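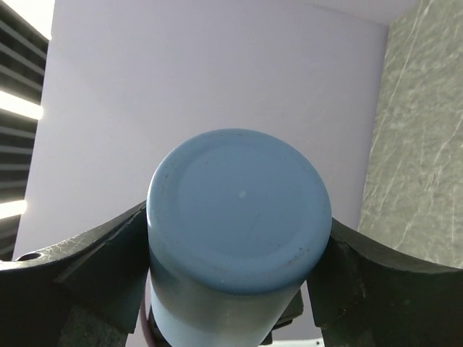

Fig. 1. Light blue cup held near its base, wrist view.

Home Courses Labs Handouts Contact
Search this site... Go

Welldale Robotics Teaching Unit
Handout 4: Demonstration by hand and by remote control
Revised 31/07/2019

1. Two ways to show the task

A demonstration is a recorded run of the task with a person in control of the arms. The record holds joint positions, gripper openings and camera streams on one clock. A policy is later fitted to a set of such records.

In hand guiding, the operator holds the arm and moves it through the task while the motors are set to low stiffness. Contact forces are felt directly. The drawback is that the operator's hands and forearms appear in the camera streams, and the policy may come to depend on them. Guiding two arms at once is also awkward for one person, particularly when the grippers must open and close at different times.

In remote control, the operator moves a pair of leader arms and the working arms copy the joint angles. The camera streams stay free of hands. Force is felt weakly or not at all, so grip closure is judged by eye. Most students close the gripper too far in their first session. A thin paper cup will show this sooner than a plastic one.

All graded work in this course uses remote control. Hand guiding is covered in Lab 2 only.

2. The cup-and-rack task

The task is to pick drinkware from the tabletop and place it in the wire dish rack. Items differ in diameter, wall thickness and whether there is a handle. An item may be passed from one gripper to the other if the receiving arm has the better approach to the rack.

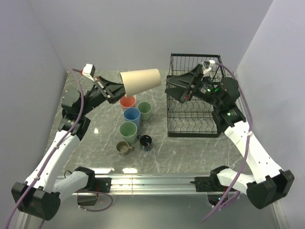
Fig. 2. Two-arm cell, fixed view. Left gripper with paper cup on its side; right gripper over the rack.

The fixed view is used for arm spacing and for the coarse position of items. It is poor at showing the gap between a fingertip and a cup wall. The wrist views cover that gap but lose the rest of the table as the arm descends. Dramus, the recording program, stores the streams together and will not start a run if one of them is missing.

Both arms share a rail. Their reach overlaps near the middle of the table, and the operator is responsible for keeping the elbows apart. There is no collision check in the leader software.

3. Starting layouts

Vary the layout between runs. A set of demonstrations that all begin with the cups in one line will produce a policy that reaches for that line. Turn the mouths in different directions, let some items touch, and allow a partial overlap now and then.
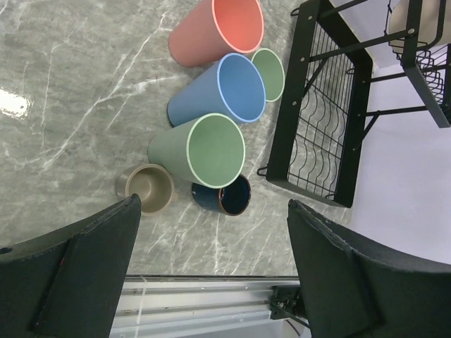

Overlap matters most for the order of picking. The operator should take the item that is free on both sides first, and should keep to this rule across the whole set. Two operators with opposite habits give two answers to the same layout, and the fitted policy tends to fall between them. It may hover, or close on the edge of one cup.

Mugs are approached with the fingers across the body, clear of the handle. Cups lying on their sides are taken across the wall at mid-length or nearer the base. Glare on the marble surface changes with the blinds; note the blind setting in the run log.

4. Pace and pauses

Move at a steady speed. Long pauses are recorded as data, and a policy trained on them will stop at the same points. If you need to think, end the run and begin another. Trimming afterward in Dramus is allowed only at the start and end of a run.
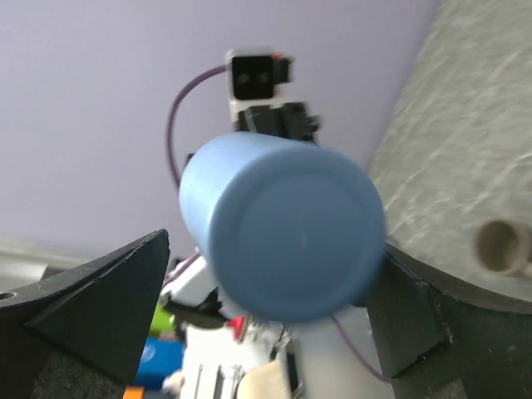

During a transfer, the giving gripper opens only after the receiving gripper has closed. Leave a short overlap in which both hold the item. Wrist cables should have slack at full wrist rotation in either direction.

5. Set size and submission

Each pair submits 100 accepted runs. The Jara set from April, with 400 runs, is on the course drive for comparison. A run is rejected if an item leaves the table, if an arm touches the rack frame hard enough to shift it, or if a stream drops out. Keep rejected runs in a separate folder; they are used in Lab 5.

Leader arms are signed out from the Bortolotti room. Read Section 2 of the safety sheet before your first session.

Share Print 2665 views 4 comments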